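## How to fold T-shirts on a bed when the hem will not stay straight?

**marta_w** · Thursday, February 27, 2025 · viewed 2,309 times

Good evening to all. I moved in September to a small flat in Bulton and I do not have a table which is big enough for folding clothes, so I do everything on the bed. With trousers and towels it goes well. With T-shirts I have trouble. I lay the shirt down, I smooth it with my hand, and when I smooth the left side, the right side becomes wrinkled again. In the end the bottom edge looks like a wave and the folded shirt is thicker on one side. In the drawer the pile falls over.

The shirts are plain cotton, nothing special, most of them are from the Hevus shop. The mattress is quite soft. I have read that I should buy a folding board, but I have no place to store it. Is there some method for the bed only? I also want to know if I must iron first, because I would like to avoid it.

---

**Pelle from Mornell**

Buy the board. I have had mine for years, it goes under the bed. For the wrinkles, iron. I do not think you can get a good result on a soft mattress, whatever people write here.

> *marta_w:* Thank you, but under my bed there are drawers.

---

**kitchen_baloch**

I do not agree that it is impossible. Two things helped me.

Pull the sheet tight before you start. If the sheet has wrinkles, the shirt lies on top of them and you see them through the cotton, and then you smooth the wrong thing for ten minutes.

Secondly, do not smooth with a flat hand from the middle. The mattress goes down under your hand and the cloth moves with it. Lift the edge a little and let it fall, as you do with a tablecloth. I do not iron T-shirts at all. I shake each one hard when it comes from the machine and dry it on a hanger.

I fold in three: one side to the middle, the other side over it, then from the bottom upwards. My drawer is only 92 cm wide and I keep all the shirts of two persons in it, standing up like books.

---

**Saqib Gondal** · 196 helpful votes

The answer from kitchen_baloch is good, and I would only add what to do with the hem, as your title is about this.

Start with the bottom edge and leave the rest of the shirt alone for the moment. Take the hem at its two ends, one side seam on the left and one on the right, and draw them apart until the edge is nearly straight. Do it gently - you want to straighten the cotton, and if you pull strongly you will make small pleats near your fingers. Then put the edge down while it is still under tension. After that, go to the shoulders and do the same.

On my bed it looks so, first with the shirt still in a heap and then with the hem pulled:

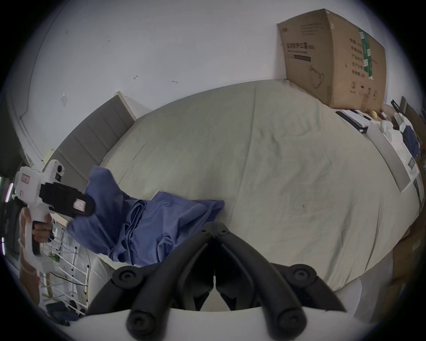
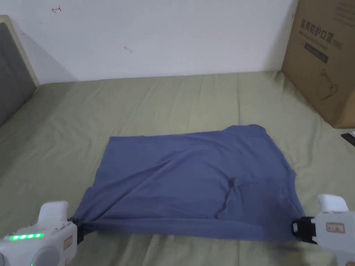
*Reading time: 3 minutes*

In the second picture there is still a big fold in the lower right part, and the right side goes outwards more than the left. This is the moment to correct it. Lift the cloth beside the fold, move it towards the side seam and lay it down again. When you press on such a fold, it only travels to another place.

Look also at the two side seams before you fold. If one has turned to the front, the shirt is twisted and your pile will be thick on one side, as you describe. Some cheap shirts are twisted already after a few washes, and with these you should follow the shape of the shoulders and forget the seams.

I make piles of 6 shirts, every second one turned the other way, so that the collars are not all at the same end. More than this falls over in my drawer too.

> *marta_w:* I tried it this evening with four shirts. The hem is much better. One of them is twisted, as you say, and I had blamed the mattress for it. I will try the standing method at the weekend, when the drawer is empty.

> *Saqib Gondal:* If they do not stand up, fold them one time more - then they are smaller but stiffer. For long sleeves please open a new topic, it is a different story.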